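What Is a Calorie, Anyway?

Grown-ups talk about calories as if they were tiny gremlins hiding in the cookies. You can't see one or keep one in a jar. A calorie is a way of measuring energy, the same way an inch is a way of measuring your little brother.

Your body burns energy all day long. Running takes plenty. Sleeping takes some too, so your heart keeps thumping while you drool on the pillow.

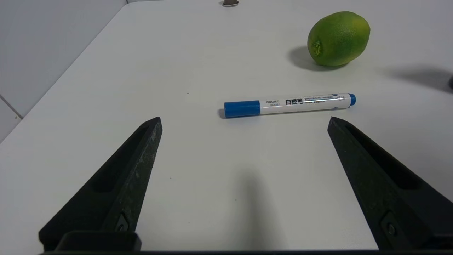 Now for a sneaky bit. The calorie on a food label is really a kilocalorie, and that means 1,000 of the small calories scientists started with. Somebody dropped the "kilo" and never picked it up.

Say a bowl of noodles has 325 calories. That number tells you how much energy is in the bowl. It can't tell you if the noodles are tasty, or if you're still hungry. Your stomach handles that second question, usually loudly, and usually in math class.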